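Gunstead College of Hospitality
Food Service Sanitation, Unit 6: Manual Warewashing
Instructor: Uthai Petchrat
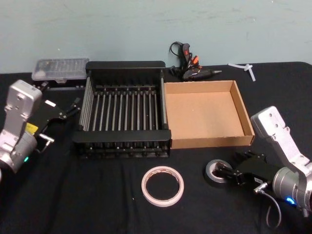
Why are dishes left to air-dry instead of being dried with a towel?
A towel picks up soil and bacteria from each item it touches and passes them to the next, which undoes the sanitizing step. Air-drying also gives a chemical sanitizer its full contact time.

Order of work at the sink
Scrape and pre-rinse. Wash in the first compartment with detergent, in water kept at 110°F or above. Rinse in the second compartment in clean water. Sanitize in the third, then place items on a clean drainboard or rack. Cups and bowls are set upside down.

Sanitizer strength
Quaternary ammonium products are mixed to the strength printed on the label. Test strips must match the product in use — chlorine strips will not read a quat solution. Change the solution when it is cloudy or when the strip reads low.

Storage
Stack nothing until it is fully dry. Moisture trapped between nested pans, known as wet nesting, allows bacteria to grow. Store clean items at least 6 inches above the floor and away from splash. Flatware stands with handles up.

Terms for the quiz
Cleaning: removal of visible soil.
Sanitizing: reduction of microorganisms on a clean surface to a safe level.
Contact time: the period an item must remain wet with sanitizer.

Reading for Thu 26 September: Nuchit, chapter 2, and the sink log on page 29. Students in the Callisura section should bring their completed logs to lab.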